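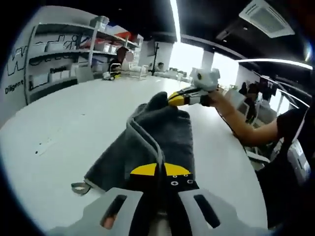
カテゴリ:イベント準備・受付まわり

グループ申込フォームで「まとめ役」にやさしい受付をつくる手順

2018年9月4日

小さな料理会やワークショップを開いていると、かならず出てくるのが「友だちの分もまとめて申し込みたいんですけど」という問い合わせです。うれしいんですよ、うれしいんですけど、これをメールの往復でさばいていると夜がなくなります(7月の会のとき、私は本当に夜がなくなりました)。

というわけで今回は、私がいつも使っている受付サービスArkoldenで、グループ申込用のフォームを組む手順を書いておきます。画面の言葉はサービスによって違いますが、考え方はだいたいどこでも使えると思います。

■ はじめる前に決めておくこと

いきなり管理画面を開くと迷子になるので、先にメモ帳にこれだけ書いてください。

・定員(私の会は28名)
・参加費(1,850円)
・1グループの下限の人数(うちは3名から)
・支払いは代表者がまとめてか、各自か
・キャンセルの締切

いちばん揉めるのが支払いのところです。「代表者がまとめて払う」にすると受付側は楽なんですが、代表の人があとで全員からお金を集めることになるんですよね。私は最初の会でこれをやって、常連のHan-gyeol Bangさんにずいぶん立て替えてもらってしまいました。いまは「各自払い」を基本にして、希望があればまとめ払いも選べるようにしています。

■ 手順1 チケットの種類を分ける

管理画面の「チケット」から、個人用とグループ用を別々に作ります。値段が同じでも分けてください! あとで名簿を並べ替えるときの楽さがぜんぜん違います。

名前は「個人」「グループ(3名から)」みたいに、見てすぐわかるものに。前に「わいわいチケット」という名前をつけたら、意味を聞くメールが何通も来ました。かわいい名前はイベント名のほうだけにしておきましょう。

■ 手順2 グループ名の欄を足す

「質問項目」を開いて、一行テキストの欄を足します。見出しは「グループ名」、グループ用チケットを選んだ人にだけ表示、必須にチェック。

問題は表記ゆれです。「Jin料理部」と「jin りょうり部」と「ジン料理部」が全部同じグループだった、ということが普通に起きます。なので欄の下の説明文に、私はこう入れています。

「代表の方から届いた招待リンクで開くと、グループ名は自動で入ります。そのまま変えずにお進みください」

自動で入れる設定は、Arkoldenだと「リンクを作成」の中の「初期値」です。ここがちょっと奥まったところにあって、私は最初見つけられず、結局サポートのSeo-ah Geumさんに教えてもらいました。

■ 手順3 招待メールの文面を書く

自動送信メールの初期文面はかたいので、書き直すのがおすすめです。入れるのは、誰からの誘いか、いつどこで、いくら、申込リンク、締切。文字数は200字くらいまでにおさめると、スマホで開いたときにリンクまで一目で届きます。

私の文面はこんな感じです。

「○○さんから、料理会へのお誘いです。下のリンクからお申し込みとお支払いができます。参加費は1,850円です。お席の確保はお支払いが済んだ時点となりますので、締切日までにお手続きをお願いします。ご都合が合わない場合、このメールへのお返事はいりません」

最後の一文、けっこう大事だと思っています。断りの返事を書くのって気が重いですからね……。

それから件名には代表者の名前を入れること。知らないサービス名だけの件名だと、開かずに消されてしまいます。

■ 手順4 席の仮押さえを設定する

代表者が申し込んだあと、お友だち全員の手続きが終わるまでに時間があきます。その間に個人の申込で満席になると、グループの一部だけ入れないという悲しいことになります。

「在庫」のタブに「保留」という項目があるので、グループの人数分を入れておきます。期限は3日。長くすると空席のまま当日が近づいてきて胃が痛いです。期限が切れた席は自動で一般に戻る設定にして、切れる前日にお知らせメールが飛ぶようにしておけば、あとは放っておいて大丈夫です。

■ 手順5 自分で一度申し込んでみる

公開前に、テスト用のメールアドレスを二つ用意して、代表者役とお友だち役の両方をやってください。見るところは、

・招待リンクを開いたときグループ名が入っているか
・スマホで支払いボタンが隠れていないか
・完了メールが迷惑メールに入っていないか
・名簿にグループ名の列が出ているか

私は毎回、最後にDenerのブラウザでも開いてみます。使っている参加者さんが意外といて、前に日付の欄だけ文字が重なっていたことがあったので。

テストの申込は公開前に消すのを忘れずに。残っていると一席ぶん埋まったままになります(やりました)。

■ 当日の名簿について

名簿はグループ名で並べ替えてからCSVで出し、印刷して受付に置きます。タブレットでもいいんですが、会場のBimdenの一階は電波が弱くて、私は紙派です。グループごとに一行あけておくと、遅れてくる人の分を書き込めて便利ですよ。

次は、キャンセル待ちの設定のしかたを書くつもりです。

コメント

Toon Hendriks
各自払いにすると、代表の人が「誰が払ったか」を見られなくて困りませんか? うちのサークルではそこで止まっています。

 管理人
 代表者用の確認ページというのがあって、「リンクを作成」のすぐ下で表示をオンにできます。名前と支払い状況だけ見えて、メールアドレスは出ません。本文に書きそびれていました、ありがとうございます!

Jianhua Hao
招待メールの文面、ほぼそのまま使わせてもらいました。「お返事はいりません」がいいですね。

Gil-soo Ma
保留の期限は時間単位でも入れられますか。直前の会なので3日だと長いです。

 管理人
 入れられます。数字の右の「日」を押すと「時間」に切り替わります。

お問い合わせ | 個人情報の取り扱い | © 2018 無断転載はご遠慮ください | ページの先頭へ戻る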